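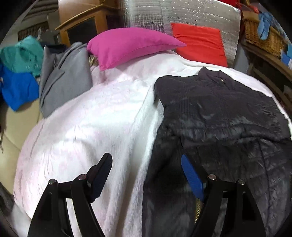

Folding and Storing Quilted Jackets: Your Questions

Does the Birkgate fold really save space?

Some. A quilted jacket is mostly air, and any fold that pushes the air out will make it smaller. We tried the Birkgate fold against a plain fold in thirds and the difference on the shelf was small. If you already fold in thirds, we wouldn't bother relearning.

Do I have to lay the jacket out flat first?

Yes, and this is the one step we'd defend. A bed is fine. Smooth it out from the collar down, close the zipper, then fold the sleeves in. People who fold against their chest get a lump at the waist, especially on a jacket with a gathered band across the middle.

Won't a fluffy blanket shed on dark fabric?

It can. Plush throws in white or pink are the worst for it on black nylon. Shake the jacket afterward or put a sheet down. You don't need a special folding mat. Stolus sells one and we could not see what it did that a sheet doesn't.

Is it OK to use vacuum bags?

For a month or two, probably. We left a jacket in a Mudach bag from December until spring and it took 4 days on a hanger to look normal again. The package says "no loss of loft." We'd like to know how they measured that.

What about a metal zipper?

Close it all the way before folding so the teeth don't snag the lining or whatever is stacked next to it. Zipper wax is sold for this too. Try a plain pencil first.

Should I stand the collar up or fold it down?

Leave a short stand-up collar up. Folded down, it keeps the crease.

How many jackets fit in a Tsuji box?

The label says six. We got four adult jackets in and had to sit on the lid.

Do cedar blocks work?

They smell nice. Don't count on them for moths, and don't store anything that hasn't been washed.

Can I just hang it?

Yes. If you have the closet space, use a wide hanger and skip most of this page.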